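Open day at Trakik, Uvville: towels, arms and a long line for coffee

Posted 19th April

Typing this on the bus home so excuse the state of it. Trakik had their doors open this morning, first time since the move out to Uvville. Went mostly for the arms. Stayed for the arms too. Skipped the talk on warehouse shelving, heard it was long.

Getting there: number 12 bus from the station, gets you to the gate. Parking is a mess, don't bother. Sign in at the front desk, they give you a paper badge and a map that has the restrooms in the wrong place. Bags in the lockers. Photos fine nearly everywhere, just not the room with the blue door.

Groups of visitors got called in by color of badge. I was green, so 30 minutes in the hallway reading posters. One poster on Jugah, their older pick and place project, boxes mostly. Cans and boxes have been their thing for years. Cloth is the new thing and that's what everybody had come to see.

So, the towel room. Two arms at one table, black cloth over the top, basket at the back with a pile of stuff in it. The project is called Bullo. Idea is simple enough to say: take something out of a heap, find the corners, get it flat, fold it. My kids can do this (they don't, but they can). For a robot it's a nasty job. A box is the same shape wherever you grab it. A towel is a new shape every time you touch it.

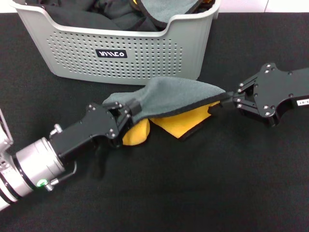
The guide kept coming back to corners. Get two good corners and the rest is nearly easy, she said, get one corner and some middle and you're in for a bad time. Asked her about the two-tone towel, gray on one side and yellow on the other. Makes it easier to tell which face is up, for the software and for us standing at the back. Dark hem helps too, gives it an outline. Fair enough. Asked what happens with a towel that's all one color and got a bit of a grimace. They're working on it.

Slow, is the main thing to say. If you've only seen robot clips online you'll be surprised how slow. Those get sped up. In the room you get the real pace: a reach, a wait, a small shuffle of the fingers, another wait. A boy next to me started cheering it on, then the whole group was at it. First towel went down with a corner tucked under. Second one was good, proper square fold, got a round of applause. Third slipped out of one gripper and they stopped it there and started over. Liked that they let us see the bad one.

Noise: hardly any. I'd expected whining motors. You could hear people's jackets. Most of what I noticed was the fan in the ceiling.

Someone asked if it would be in homes soon. Straight answer, no, not from them. They're thinking laundries and hotels, places with the same towel all day long. In February they tried it with fitted sheets and gave up after 2 days. Big laugh for that, everyone in the room has fought a fitted sheet.

After that, a quick word on how it sees, which was the part I'd wanted and it was too short. Next group was already at the door. Scribbled down what I could and have put it in the part below, might have bits wrong, tell me if so.
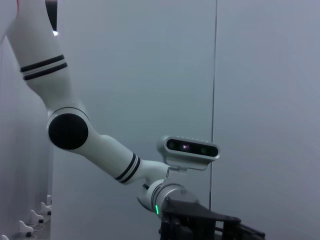 2 min read

Part two, the seeing. There's a depth sensor up on the wrist, above the gripper, so it moves wherever the hand moves. Gives distance as well as a picture. Why on the wrist? Cloth hides itself. A fixed camera on the ceiling sees the top of the heap and that's it, the wrist can go and look from the side. Downside, the gripper's own bulk gets in the way up close, just when you'd like to see most. So it looks, backs off, looks again. Explains a lot of the waiting.

Also asked about the little green light at the wrist, I'd been staring at it. Means the arm is powered and happy, apparantly. Any other color and you step back and let staff deal.

Then out through the gift table (pens, stickers, a mug I didn't buy) and into the coffee line. Coffee fine. Cinnamon rolls gone by the time I got there.

Worth going? Yes if you can stand still for a while. Small kids will get restless in the hallway, teh bigger ones were glued to it. Get there early and ask for a green badge, the green group got the longest turn in the towel room. Wear something warm, they keep it chilly in there.

More when I've found my notes on the shelving demo I walked past. My stop now.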